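Treta 875 Freestanding Shelving Bay

Product code: 826
Manufacturer: Brunholm
Supplied by: Grosport

The Treta 875 is a freestanding steel shelving bay for shops, canteens and stockrooms. It carries boxed, bottled and folded goods and needs no fixing to the wall when used on a level floor and loaded from the bottom up. Bays can stand alone or be joined in a run, in which case neighbouring bays share an upright.

Construction

The uprights are folded steel with slots on both faces. Shelves hang on hooked brackets and are locked by a spring clip at each corner. The finish is powder coat, matt on the uprights and semi-gloss on the shelves. Shelf edges are rolled under on all four sides, so there is no raw edge where hands or fabric pass over the lip.

Shelf width is 875 mm, measured between the inner faces of the uprights. Allow extra for the uprights themselves when planning a run; the drawing supplied with each order gives the overall size.

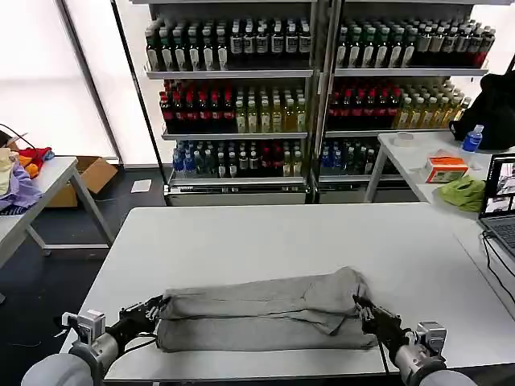 Shelf liners are sold separately. The smooth liner suits knitwear and other soft goods that are pulled forward by hand. The ribbed liner is meant for cans, jars and bottles and should be laid with the ribs running front to back. Both can be trimmed with a sharp knife and wiped down with warm water and mild soap. Do not use solvent cleaners on either type.

Assembly

Two people are needed. Stand the uprights on the floor where the bay is to go, fit the bottom shelf, then the top shelf, and check for level before adding the rest. Turn the adjustable feet by hand and finish with a spanner. A rubber mallet may be used on the brackets – never a steel hammer, which will chip the coating.

Once the clips are in, try to lift each shelf from the front edge. It should not move. Clips that have been removed more than once should be replaced.

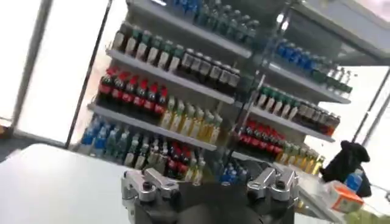
Loading

Place the heaviest goods on the lowest shelves. Loads must be spread evenly across the shelf and must not overhang the front lip. Load limits are printed on the label inside the left upright, and the label must stay readable. Move a bay only when it is empty.

Compatibility

Brackets from the older Voß range share the same slot spacing but lack the clip recess, and must not be mixed with Treta parts. Price rails and dividers from either range will fit.

Delivery and spares

Bays are packed flat in 2 cartons. Spare clips, feet and end caps are held in stock. Trade enquiries to Ineke Van Hecke at Grosport.

Page last revised Wed 26 June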